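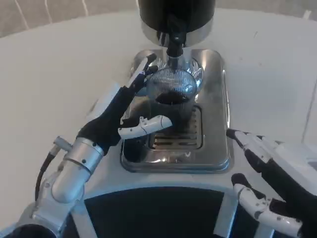

Teleop vs. kinesthetic for coffee task, two hands

premance_lab
Collecting demos for a cup-under-spout task. Left hand holds a clear ribbed plastic cup, right hand stays near the drip tray. So far 84 episodes by glove teleop. Grip force on the cup is inconsistent between operators. Would hand guiding be better?

tk_flevach
No. With hand guiding you push the arm, but the fingers still need a separate input. You also get your own arms in the head camera, and the policy will see those in training and never again.

Jeon
Disagree in part. Guide the arm once, save the approach pose, then teleop only the fingers. We did 148 episodes that way on Cladix and the approach was far more repeatable.

tk_flevach
Repeatable is the problem. Move the machine 2 cm and it fails.

Jeon
So move the machine between episodes. We shifted it every 15.

premance_lab
The thumb is what bothers me. It lies straight across the front of the cup and operators can't feel when the wall starts to give.

Ji-hoon Sun
Cap the thumb current in the controller and let the operator command past contact. Log the commanded position and the measured one. Train on commanded.

tk_flevach
Agree with that. Keep the right hand in the action vector too, even when it's idle.

premance_lab
Setting the cap tonight. Will post the grip traces.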